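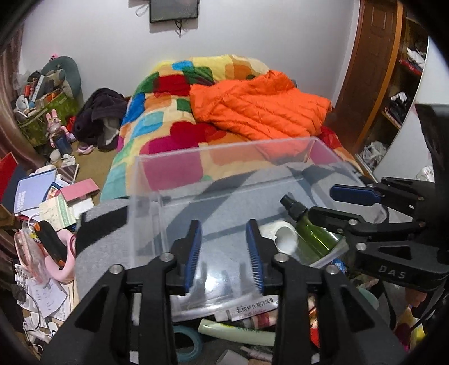

The Drawer at the End of the Hall

Every household has a place where medicine goes to retire. In the house I grew up in, it was a cookie tin. In Nerys Lloyd's, it is the second drawer of a hallway dresser in Truvdale, and on the November afternoon I visited she opened it with the look of a woman lifting a rock.

Inside were four thermometers, none of them speaking to the others. There was an elastic bandage that had lost its clip, and a bottle of cough syrup that had fused with its own cap. "That one moved here with us," she said, and put it back.

She put it back! I have thought about this a good deal, mostly while standing in front of my own bathroom cabinet, putting things back.

Lloyd's neighbor Hamish Katene spent 9 years behind a pharmacy counter and now teaches an evening class on home first aid. He asks his students to bring in whatever they have. They bring shoe boxes, lunch bags and, once, a tackle box with the tackle still in it. What people own, he told me, is a record of their worst nights. You buy the burn cream at 2 a.m. and keep it forever, out of gratitude.

Katene's own kit cost him very little and would fit in a bread bag. Tape, gauze, tweezers, something for fever, something for itching, a pair of scissors that his family is forbidden to use on wrapping paper. They use them on wrapping paper.

Yae Hamada, who took the class last winter, went home and threw out everything with a date she couldn't read. This left her with one box of adhesive bandages in a size suited to the very small or the very brave. She has been restocking ever since, and has already bought the same antiseptic twice.

I went home and did the drawer myself. It took an hour and a half and one sneezing fit. I found a knee brace, left, belonging to no knee in the house. It's back in there now, under the thermometer.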